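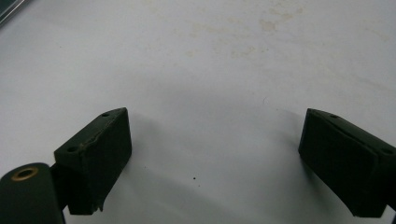

*A pale gray-white tabletop at the Bastham site.*

**Bastham packing room to get new work surfaces in May**

1st April. Osik will replace the work surfaces in its Bastham packing room in May, the company said in a notice to customers. The job covers 62 tables, all of them in use since the room opened.

The new tops are supplied by Stöcker and come in a single pale finish. Each is rated for a spread load of up to 400 pounds. The existing steel legs will be kept and re-leveled, and the working height stays the same. Edge strips will be fitted on the long sides only.

Tables will be taken out of use one row at a time. Packing of small parts moves to the Geltance building while its row is closed. Cartons over the standard size will still be packed at Bastham, on the floor stands next to the loading door.

Osik said the old tops had become hard to clean near the tape dispensers, where adhesive builds up and picks up dust. Test pieces of the new material were wiped down 2,000 times with the regular cleaner before the order was placed. The gloss reading changed slightly and the color did not.

Order cutoff times are unchanged. Customers who collect in person should use the side entrance during the work and quote their order number at the desk. Returns sent to Bastham will be checked in at Geltance until the last row is back in use.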